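# Unit 4: Moisture and Movement in Solid Wood

Course handout, Hollholm School of Furniture Studies. Read before the August workshop sessions.

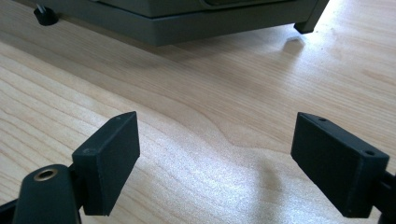 **Why does a solid wood panel change width over the year?**

Wood takes up moisture from humid air and gives it back to dry air, and its cells swell and shrink as it does so. The change is largest across the grain. Along the grain it is small enough to be ignored in most furniture.

## 4.1 Terms used in this unit

- **Moisture content (MC):** the weight of water in a piece of wood, given as a percentage of its oven-dry weight.
- **Equilibrium moisture content (EMC):** the moisture content at which wood neither gains nor loses water in the surrounding air.
- **Tangential movement:** change in size along the growth rings. It is usually greater than radial movement.
- **Radial movement:** change in size across the growth rings, from the center of the tree outward.

Flat-sawn boards show wide, curving figure on the face and move mainly in the tangential direction. Quarter-sawn boards show straighter lines and remain flatter - a point that will matter again in Unit 6.

## 4.2 Worked calculation

A test piece taken from the Braller stock weighs 569 g when received. After oven drying to constant weight it weighs 500 g.

MC = (569 - 500) / 500 x 100 = 13.8 percent

This is too high for a heated interior. The remaining boards from the same stack should be stickered and left in the conditioning room until a second test piece reads between 6 and 8 percent.

## 4.3 Allowing for movement

Tabletops must be held flat without being held rigid. Slotted screw holes, wooden buttons and sliding dovetail battens are all accepted methods in this course. Gluing a top to its rails along the full width is not accepted and will be returned for correction.

Breadboard ends are glued at the center only. The outer pegs pass through slots cut in the tenons.

## 4.4 Assignment

Prepare a drawing of the Orkerik side table, top width 381 mm, grain running lengthwise. Show each fixing point and state the direction of expected movement. Use the Sárközi tables in the course reader for shrinkage values, and note the page number beside each value taken from them.

Drawings are due at the start of Unit 5.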